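The Laminated Sheet

Posted September 22, 2021, by the author
Print this post | E-mail this to a friend

There is a laminated sheet taped to the side of our robot bench, and I wrote it, and I have spent most of this month regretting the fact. It has 16 rules on it. When I put it up in March it had nine, and I was proud of how short it was. I told people so. I used the word "lean."

Since then it has grown the way a lease grows, one bad tenant at a time.

I should say where I am. I work at Durance, where we have two arms on two benches, and where a handful of us spend the day steering those arms around by hand so that a piece of software can learn from what we did. We pick up small things and put them down. Then we reset the table and do it over. If you have ever fed a toddler you have the general idea, except that the toddler is you and the spoon cost as much as a car.

The formal safety side of all this is well covered. There are real standards for robots that share space with people, written by serious folks, and our integrator, Baumgartner, walked us through the parts that apply. Speed limits, force limits, where the stop button goes, who is allowed inside the tape and when. I have no complaints about any of that. I like my fingers. The sheet is about the other thing, the stuff between "no one got hurt" and "the work was any good," and on that subject the standards are politely silent.

So we made our own. Some of them have held up.

Rule 1 is to start with the gripper open. It sounds like telling a driver to start with the door shut. But the first week we had a run of sessions where people began with the fingers half closed, left over from whatever they'd been doing before lunch, and the software dutifully learned that half closed was how one begins a day.

Rule 4 says to stop short of the object and line up before you commit. You come in, you pause, you look at where your fingertips are against the thing you want, and then you go. New operators hate rule 4. They want to swoop. I wanted to swoop too, and my first 300 or so recordings are full of swooping, and a fair share of those ended with something skating across the table like an air hockey puck. We kept the recordings. I have asked that they not be shown to visitors.

Rule 7 is to leave the object in whatever state the task card says, and to write it down if the card says nothing. Lids are the reason. Is a case with its lid a crack open the same object as a case with its lid shut? I would have said yes, at home, with a beer. On the bench I say no. A lid is a second thing riding on top of the first thing, and where you squeeze decides which of them you get to keep.

Rule 8 used to be "keep the table clean." It now reads "keep the table the way it was at the start of the session," after somebody wiped the bench down with great enthusiasm at 2 in the afternoon and the second half of that day's work came out looking like it had been done in another building. I admire clean people. I just want them clean first thing.

Rule 11 bans talking to the operator during an approach. Rule 12 bans the operator from talking to the robot, and that one has never been obeyed by anyone, me included.

Rule 13 I took out. There is still a 13 on the sheet with nothing after it, because the laminator was already put away.

The ones that cause arguments are the ones about shiny stuff. Anything glossy, pale or see-through gets its own rule, number 15, which says to check the view from the wrist before you start and move the lamp or the object if you can't make out the edges. Half the bench thinks this is sensible. The other half thinks it is cheating, on the grounds that the robot will someday have to work in a kitchen, where no one is going to move the lamp for it. I have been on both sides. I was on both sides during the same meeting, and it was noted.

My current position, good through the end of the week, is that you should be allowed to fuss with the lamp for the first few runs of a new object and then you have to leave it alone and take what you get. Small white plastic on a pale table is about as mean as it gets for this. Your eye finds the seam and the highlight and builds a box out of them, and you forget how little of the box you are working from.
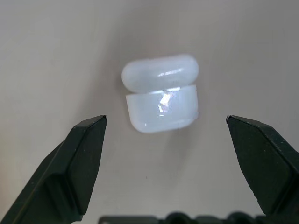 The folks at Senarmont, who read an earlier draft of the sheet, wrote back that they would throw out rule 15 altogether and keep rule 4 in very large type. Their view is that lighting rules are rules about the room, and that a good set of rules should be only about the hand. If the operator stops and lines up every time, they said, the glare sorts itself out, or it doesn't and you learn something. They also said that 16 rules is 11 too many, and that they run on five.

I wrote back asking for the five. They sent them over, and number three has six parts.

Still, I think they are right about the hand. I went back through the Drermont project, the last big batch we finished, with 337 recordings flagged as not usable, and I sorted the flags by which rule had been broken. It took me an evening and a bag of pretzels. I had expected the lighting to be the villain, as I had been saying so loudly for weeks. Rule 4 beat it without breaking a sweat. People don't stop and line up. They almost stop, which on a recording looks like a hiccup followed by a grab.

So here is what I am going to try. Rule 4 moves to the top and gets the big letters. Rule 15 stays, cut down to one line about checking the view, with no mention of the lamp, and if you want to touch the lamp you have to write down that you did. Rule 12 goes, as a gesture of peace. The empty 13 goes too, if I can find a way to do it without printing a new one.

I would also like a rule about the sheet itself, something saying that no one may add a line to it without taking one off. I brought this up at the bench on Monday. It was pointed out that this would make it rule 17.

Print this post | E-mail this to a friend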